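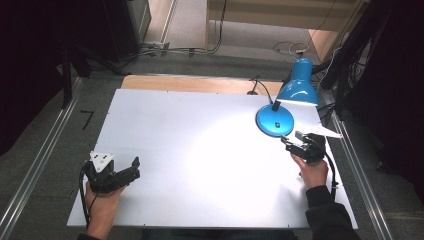
Desks and Lamps: Workroom Gallery

Posted January 5, 2021 by Nélida Orellana

The workroom at Unstead has been set up since April. This page covers the tables and the lighting. Click any picture for the larger version.

Blue gooseneck lamp on the light wood table. The base is round and glossy with a small dark switch in the middle. The black neck bends, so the light can be aimed down at the work. The shade is a cone with a white inner rim.

The white board lies flat and takes up most of the tabletop. A strip of bare wood is left along the far side, and the lamp cord crosses it toward a grommet hole. We leave the board down between jobs and wipe it with a damp cloth.

Gray carpet throughout. It was here when we moved in and will probably stay for now. A second light wood desk stands beyond the table.

Lamp notes: Radymyr Kravets bought the lamp at a closing sale in Wirkaneck for 23 dollars, bulb included. The neck was stiff for the first month and has loosened up with use. Please turn it off at the switch when you leave.

Still to come: shelves, a second lamp, and pictures of the storage corner once the boxes are unpacked. Nearly 30 of them are left.

Previous gallery: Front Hall
Next gallery: Storage

Views: 2,011
Comments (4)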